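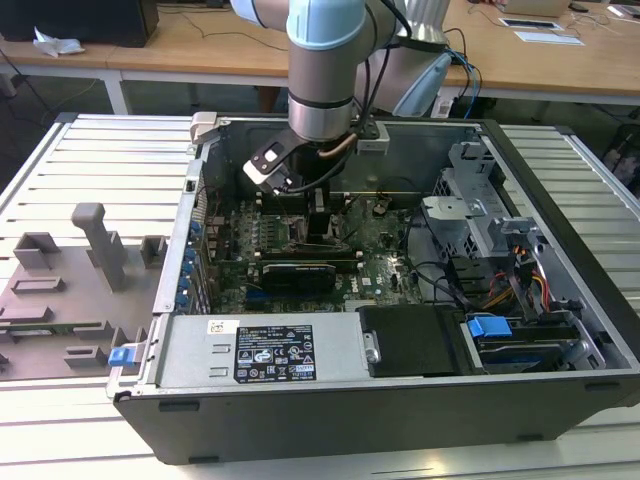 Die Erstattung von Arzneimittelkosten im Zusatztarif Humberg Plus richtet sich nach dem Verordnungsdatum, dem Abgabedatum und der Art des Rezepts. Grundlage sind die Tarifbedingungen und das Formular 1129. Der Leistungsbescheid legt die Rechenschritte einzeln offen: anerkannter Betrag, Selbstbehalt, Vorleistung Dritter und Auszahlungsbetrag stehen in getrennten Zeilen. Die folgenden Antworten gelten für Verträge der aktuellen Tarifgeneration. Stand: 29. Januar 2025.

Häufige Fragen zur Arzneimittelerstattung

Welche Arzneimittel sind erstattungsfähig?
Erstattungsfähig sind apothekenpflichtige Arzneimittel, die ärztlich oder zahnärztlich verordnet und in einer Apotheke bezogen wurden. Rezepturarzneimittel sind eingeschlossen. Nahrungsergänzungsmittel, Kosmetika und Desinfektionsmittel für den Haushalt bleiben ausgeschlossen, auch wenn sie auf einem Rezept stehen. Bei Medizinprodukten gilt Anlage B der Tarifbedingungen.

Werden gesetzliche Zuzahlungen übernommen?
Ja, bis zum Jahreshöchstbetrag. Vorzulegen ist die Quittung der Apotheke mit Namen der versicherten Person, Abgabedatum und ausgewiesener Zuzahlung. Ein Kassenbon ohne Namen genügt nur, wenn eine Kopie der Verordnung beiliegt. Wer von Zuzahlungen befreit ist, reicht für den Befreiungszeitraum keine Quittungen ein.

Wie hoch ist der Selbstbehalt?
50 Euro je versicherte Person und Kalenderjahr. Er wird mit den ersten erstattungsfähigen Belegen verrechnet, in der Reihenfolge ihres Eingangs. Ein nicht ausgeschöpfter Selbstbehalt wird nicht in das Folgejahr übertragen. Beginnt der Vertrag unterjährig, erfolgt keine anteilige Kürzung.

Gibt es einen Höchstbetrag?
Der Höchstbetrag für Arzneimittel beträgt 699 Euro je Kalenderjahr. Er bezieht sich auf den Auszahlungsbetrag nach Abzug des Selbstbehalts. Maßgeblich für die Zuordnung zum Kalenderjahr ist das Abgabedatum. Ein im Dezember ausgestelltes Rezept, das im Januar eingelöst wird, zählt demnach zum neuen Jahr.

Was gilt, wenn der Apothekenpreis über dem Festbetrag liegt?
Mehrkosten oberhalb des Festbetrags sind erstattungsfähig, sofern auf der Verordnung der Austausch ausgeschlossen ist oder die Apotheke die fehlende Lieferbarkeit eines Präparats ohne Mehrkosten dokumentiert hat. Die Mehrkosten müssen auf der Quittung gesondert ausgewiesen sein. Fehlt die Angabe, fordern wir sie nach. Wünscht die versicherte Person von sich aus ein anderes Präparat, wird nur der Betrag anerkannt, der bei Abgabe des vorgesehenen Arzneimittels angefallen wäre.

Bis wann müssen Belege eingereicht werden?
Innerhalb von 12 Monaten nach dem Abgabedatum. Es zählt der Eingang bei der Leistungsabteilung. Belege, die später eingehen, werden ohne inhaltliche Prüfung zurückgesandt. Die Frist ist gehemmt, solange ein Widerspruchsverfahren beim Hauptversicherer läuft; der Nachweis darüber ist dem Antrag beizufügen.

Auf welchem Weg kann ich einreichen?
Per Post mit Formular 1129 oder über das Portal Prokska. Im Portal werden PDF-Dateien angenommen, je Beleg eine Datei. Originale sind aufzubewahren, bis der Bescheid vorliegt. Eine Einreichung per einfacher E-Mail ist nicht möglich. Doppelte Einreichungen auf beiden Wegen verlängern die Bearbeitung, da der zweite Vorgang manuell geschlossen werden muss. 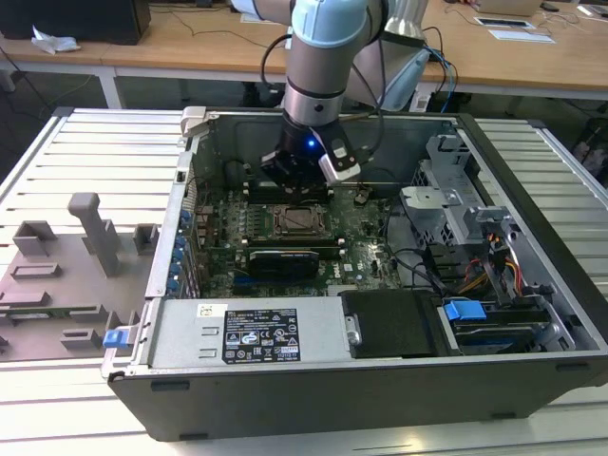
Kaj Þorgeirsson merkte zur früheren Fassung dieser Seite an, aus ihr gehe nicht hervor, ob bei einem Wiederholungsrezept jede einzelne Abgabe neu beantragt werden müsse oder ob der erste Antrag fortwirke; er habe deshalb drei Quittungen gesammelt und eine davon zu spät geschickt.

Muss bei Wiederholungsrezepten jede Abgabe einzeln eingereicht werden?
Ja. Jede Abgabe ist ein eigener Leistungsfall mit eigener Frist. Mehrere Quittungen dürfen in einem Antrag zusammengefasst werden, wenn keine davon die Frist überschreitet. Die Kopie der Verordnung ist nur beim ersten Antrag erforderlich. In den Folgeanträgen wird die Vorgangsnummer des ersten Bescheids in Feld 4 eingetragen.

Sind Arzneimittel aus dem Ausland erstattungsfähig?
Innerhalb der Europäischen Union ja, wenn das Arzneimittel am Abgabeort regulär bezogen wurde und eine ärztliche Verordnung vorliegt. Anerkannt wird höchstens der Preis, der im Inland für eine vergleichbare Packung zu zahlen gewesen wäre. Rechnungen in Fremdwährung werden zum Kurs des Abgabetages umgerechnet. Belege in anderen Sprachen als Deutsch und Englisch benötigen eine Übersetzung der Positionszeilen; eine Beglaubigung verlangen wir nicht. Außerhalb der EU ist die Erstattung auf Notfälle während einer Reise beschränkt.

Wie werden elektronische Rezepte nachgewiesen?
Durch den Ausdruck oder die PDF-Datei der Apotheke. Erforderlich sind Wirkstoff oder Präparatename, Packungsgröße, Menge, Abgabedatum und Preis. Ein Bildschirmfoto der Rezeptübersicht enthält in der Regel keinen Preis und reicht dann nicht aus.

Was geschieht bei Packungsrückgabe oder Rückruf?
Erstattet die Apotheke oder der Hersteller den Kaufpreis, ist dies der Leistungsabteilung mitzuteilen. Bereits ausgezahlte Beträge werden mit dem nächsten Leistungsfall verrechnet. Liegt nach Ablauf des Kalenderjahres kein weiterer Leistungsfall vor, ergeht eine Rückforderung.

Kann der Tarif gewechselt werden?
Ein Wechsel in den Tarif Botwood ist zum Jahresbeginn möglich. Der Antrag muss bis Ende September vorliegen. Botwood hat keinen Selbstbehalt, schließt jedoch Mehrkosten über dem Festbetrag aus. Bei einem Wechsel bleiben offene Leistungsfälle dem alten Tarif zugeordnet. Eine erneute Gesundheitsprüfung entfällt, solange der Leistungsumfang in keinem Baustein steigt.

Wie lege ich Widerspruch ein?
Schriftlich oder über das Portal, unter Angabe der Vorgangsnummer und der beanstandeten Zeile des Bescheids. Die Prüfung erfolgt durch eine Stelle, die am ursprünglichen Bescheid nicht beteiligt war. Pharmazeutische Einzelfragen werden dem Gutachterbüro Abeysekara vorgelegt. Das Ergebnis wird der versicherten Person im Wortlaut übermittelt.

Ansprechpartner Leistungsabteilung Arzneimittel: Rui Tavares
Formulare: Formular 1129, Anlage B, Antrag auf Tarifwechsel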